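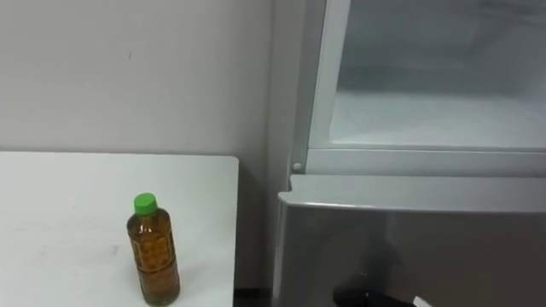 Qui sommes-nous ?

Delismont organise des réceptions d'après-match, des repas de club et des soirées de retransmission pour les associations sportives, les comités d'entreprise et les particuliers. Nous louons aussi la vaisselle, les tables et les nappes à ceux qui préfèrent tout faire eux-mêmes.

La société a été créée par Gwion Nicholas, ancien intendant d'un club de rugby amateur. Pendant plusieurs saisons, il s'est occupé des troisièmes mi-temps : acheter le pain la veille, trouver des plateaux, réchauffer les plats dans une cuisine qui servait aussi de local à ballons. D'autres clubs lui ont demandé de venir faire la même chose chez eux. Il a commencé avec une remorque et des tréteaux prêtés par la commune, puis il a quitté son emploi pour s'y consacrer à plein temps.

Nous sommes aujourd'hui cinq salariés permanents, avec des extras pour le service les soirs de gros match.

Ce que nous faisons

La plus grande partie de notre travail concerne les clubs. Un repas d'après-match se sert vite, à des gens qui ont faim et qui n'arrivent pas tous en même temps. Les joueurs sortent de la douche par groupes, les arbitres mangent tôt parce qu'ils ont de la route, les partenaires restent debout au bar. Nos menus sont conçus pour cela : des plats mijotés qui attendent sans souffrir, des buffets froids, des desserts en portions individuelles.

Les soirées de retransmission représentent le reste. Pour une finale ou un match de sélection, nous fournissons l'écran, la sonorisation, les assises et le repas. Nous servons l'essentiel avant le coup d'envoi et pendant la mi-temps. Durant le jeu, seules les boissons et les choses à grignoter circulent, et le service ne passe pas devant l'écran.

Pour les particuliers, nous proposons une formule plus simple appelée Kinari. Il s'agit d'un buffet livré en caisses isothermes, avec la vaisselle, à installer soi-même sur une table de salon ou de garage. Une feuille glissée dans la première caisse indique l'ordre dans lequel sortir les plats et les temps de réchauffage. La vaisselle se rend sale, dans les mêmes caisses.

Notre dépôt

Nous avons travaillé longtemps dans un ancien garage, rue Borbély. L'endroit était commode pour charger mais glacial en hiver, et la plonge se faisait à la main. Nous sommes maintenant installés dans la zone de Stirkilmont, dans un local de 334 m² qui comprend la cuisine, la laverie, les chambres froides et la réserve de matériel.

La réserve contient 1458 assiettes plates, toutes du même modèle blanc. C'est un choix que nous faisons depuis le début : une assiette cassée se remplace sans difficulté et deux réceptions le même jour peuvent être servies avec le même stock. Pour les verres, nous en sommes moins fiers. Il y a trois modèles qui se ressemblent, achetés à des moments différents, et il arrive qu'ils se mélangent dans les casiers. Si vous tenez à des verres strictement identiques, signalez-le au moment de la commande.

Comment se passe une commande

Le premier contact se fait par téléphone ou par courriel. Nous posons toujours les mêmes questions : combien de convives, quelle salle, quelle heure de fin de match, y a-t-il une prise de courant suffisante pour les étuves. Cette dernière question paraît secondaire, mais beaucoup de club-houses ont une installation électrique ancienne, et nous avons déjà servi un bœuf bourguignon à la lampe torche.

Le devis est envoyé par écrit. Il distingue la nourriture, le matériel, le personnel et le transport, pour que chaque club puisse retirer ce qu'il a déjà sur place. Nous ne facturons pas le déplacement de repérage quand la salle se trouve dans le canton.

Le nombre définitif de couverts est à confirmer dans la semaine qui précède. Nous savons que les clubs le connaissent rarement avec précision, surtout en fin de saison. Nous prévoyons donc une petite marge en cuisine, sans supplément. Elle couvre les quelques bénévoles oubliés, pas un car de supporters. 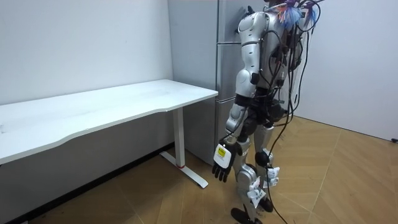 Que se passe-t-il si le match est reporté ?

Le club nous prévient dès que la décision est prise, et nous reportons la réception à la nouvelle date sans frais de dossier. Si les plats ont déjà été cuisinés, ils sont facturés au prix coûtant et livrés au club, qui en dispose comme il veut. Le matériel et le personnel ne sont pas facturés. La plupart des reports tombent en décembre, quand les terrains gèlent, et nous évitons à cette période de lancer les cuissons avant le matin même.

Nos fournisseurs

La viande vient d'un abattoir du département et les légumes de deux maraîchers, complétés par le marché de gros en hiver. Le pain est acheté au boulanger le plus proche de la salle où nous servons - c'est plus frais, et les clubs y tiennent parce que le boulanger est souvent annonceur au bord du terrain. Le fromage change selon les arrivages. Nous proposons systématiquement un plat végétarien, préparé à part et servi dans un bac séparé.

Quelques repères

Au cours de la dernière saison, nous avons assuré 119 réceptions, dont une majorité pour des clubs de rugby et de handball. Le football vient ensuite, puis le basket et quelques sociétés de boules, qui commandent peu mais restent longtemps à table.

Nous n'organisons pas de mariages. On nous le demande souvent, et nous transmettons volontiers les coordonnées de confrères qui le font bien.

Nous contacter

Le bureau est ouvert du mardi au vendredi, le matin. L'après-midi, l'équipe est en cuisine ou sur la route, laissez un message et quelqu'un vous rappellera. Les retours de matériel se font au quai arrière, sur rendez-vous. Les réservations pour les soirées de finales ouvrent le lundi 30 mars et sont prises dans l'ordre d'arrivée.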